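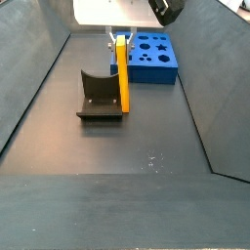 Unexpected Restart of the Brutum Sorting Cell: Fault Report and Corrective Work

October
Ainhoa Montoya and Abilio Figueroa, Odville Technical College

1. Background

The Brutum cell is the second-year project station in the automation laboratory. It consists of a white robot arm with a two-finger gripper working over a gray enclosure with sloped walls. The task assigned to our group was to pick up yellow pieces of different shapes, carry them to a blue foam block with cutouts, and lower them toward the block under program control. The set includes an H-shaped piece and a long narrow bar that is handled standing on end. The original program was written by the previous year's group and was passed to us with its position file and a two-page user guide.

The project plan called for an endurance run of 2,000 cycles, after which we were to report on placement accuracy. The run was stopped at cycle 841 following the event described in Section 2. With the agreement of the laboratory, the remaining project time was spent on finding the cause and making the cell safe to use. Placement accuracy is therefore not covered in this report.

2. Description of the event

At cycle 841 the arm was lowering the long bar when the controller reported a protective stop. The bar remained in the gripper. The operator, Abilio Figueroa, confirmed the stop on the pendant and reached over the wall to move a loose piece that was lying near the foam block. He did not press the emergency stop first. The user guide did not require it after a protective stop.

While his hand was inside the enclosure, the arm restarted and continued downward. The lower end of the bar was driven against the floor and the arm stopped again on its force limit. The operator had already pulled his hand back. No injury occurred. The bar was marked at its lower end and was replaced before further testing.

The emergency stop was then pressed, the cell was switched off at the main switch, and the event was reported to the laboratory supervisor the same afternoon. The cell was locked out until the first inspection had been completed.

3. Investigation

3.1 Cause of the first stop

The program stores one tool length for all pieces. The value had been measured on the H-shaped piece. When the long bar is held by its upper end, its lower end hangs 20 mm lower than the program assumes. In most cycles the bar met the floor lightly and the resulting force stayed under the limit. Small differences in how the bar was picked up decided whether the limit was reached.

We reviewed the controller log for the whole run and found 107 force warnings. All of them belonged to cycles with the long bar. The warnings had been written to the log file only and did not appear on the pendant screen, so the group was not aware of them during the run. A daily check of the log was part of our plan and was not carried out. We consider this a failure on our part.

3.2 Cause of the restart

The restart was the more serious fault. The gripper interface was supplied by Segura and sends a "ready" signal to the controller. The previous group had added a short routine which cleared a protective stop whenever this signal dropped out and came back. According to the comments in the program, the routine was intended to deal with brief communication losses during long unattended runs.

When the bar was pressed against the floor, the load on the gripper caused the ready signal to drop. The signal returned shortly afterward, the routine treated the stop as a communication loss, cleared it, and gave the command to continue. No action by the operator was needed. We repeated this sequence on the bench with the arm drives off and obtained the same result each time the signal was interrupted by hand.

3.3 Cable condition

Because an intermittent signal can also come from a poor connection, the gripper cable was removed and tested. It was bent back and forth at the wrist end while connected to a meter. No break was found. The connector was cleaned and refitted with a new strain relief. We do not believe that the cable played a part in the event, although we cannot fully exclude it.

4. Corrective work

The automatic clearing routine was deleted. A protective stop can now be cleared only at the pendant, and the operator must hold the enable key for the first movement after clearing. Both conditions were checked by the supervisor before the arm drives were turned on again.

Each piece now has its own tool length in the position file. The lengths were measured with the piece already in the gripper, at the height from which it is lowered.

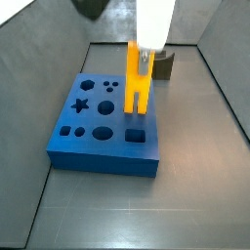 The H-shaped piece kept its original value, as the measured length agreed with the stored one. The value for the long bar was corrected by the full 20 mm. The program also pauses above the target and compares the expected height with the actual height before it continues. If they do not agree, the arm goes up and waits for the operator.

Force warnings are now shown on the pendant. Three warnings in a row end the run.

The user guide was rewritten. It now states that no one may reach over the walls of the enclosure unless the emergency stop has been pressed, whatever the pendant displays. The enclosure walls keep pieces inside the work area. They were never intended to protect people, and the old guide was unclear on this point.

5. Verification

The cell was run at reduced speed with both the H-shaped piece and the long bar. The ready signal was interrupted on purpose at different points in the cycle: during pickup, during travel, and while the piece was being lowered. The arm stopped in every case and remained stopped until it was cleared by hand. No force warnings were recorded during these tests. A full-speed run has not yet been carried out.

6. Open items

The laboratory has asked for a quote from Goltitz for a light curtain on the operator side. Until it is fitted, the cell may be run only with two people present, one of them at the emergency stop.

The cause of the signal drop under load is still unknown. Segura has been sent our log file and bench notes. The endurance run should be started again from zero by the next group, since the positions used in the first 841 cycles are no longer valid.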